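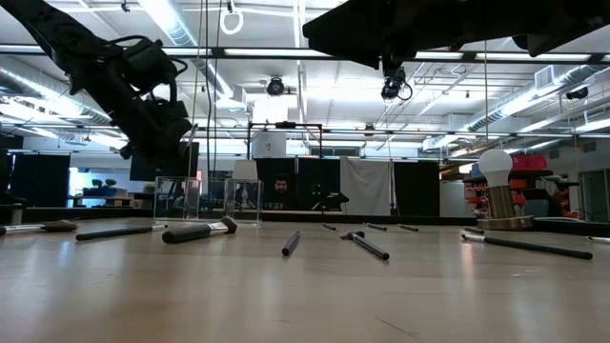
Everything out on the tabletop first, sorting second.

I keep my small tools and brushes on the same worktable, and I'll admit the two get mixed up faster than socks in a dryer. So every May, and again whenever I can't find a brush I want, I spread the lot out and start over. It takes me 10 minutes, tops!

Give everything a wipe while it's out. I use an old T-shirt with a drop of dish soap, then a dry corner of the same shirt for the handles. Metal parts get dried twice (I learned that one from a rusty pair of tweezers I'd had since college).

Turn a lamp on, too. Shed hairs and bent tips are so easy to miss under a ceiling light, and a little lamp off to the side shows them right up. 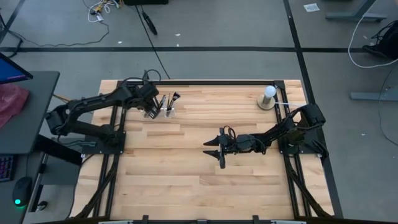 A small clear cup for the slim tools, with the lamp at the back corner.

I love a clear cup for anything skinny, because I can see what's in it without tipping it out. Don't stuff it, though. My limit is 8 pieces, and past that I'm pulling out three things to get one. Brushes go in bristles up, always, and only once they're completely dry – water runs down into the neck and loosens the glue.

For the brushes I reach for every day, I like a holder with slots, so each one has its own spot and the bristles don't get squashed. My friend Beatrice Shemweta puts hers by the window and swears they dry faster there. Could be!

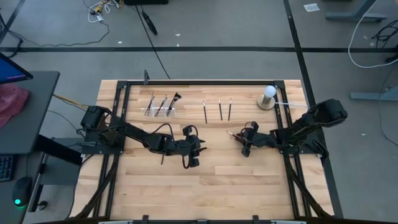

How do I get a bent brush back into shape?
Dip the bristles in warm water, smooth them to a point with your fingers, and rub in a tiny bit of bar soap. Let it set overnight, then rinse before you use it.

Last updated 16th February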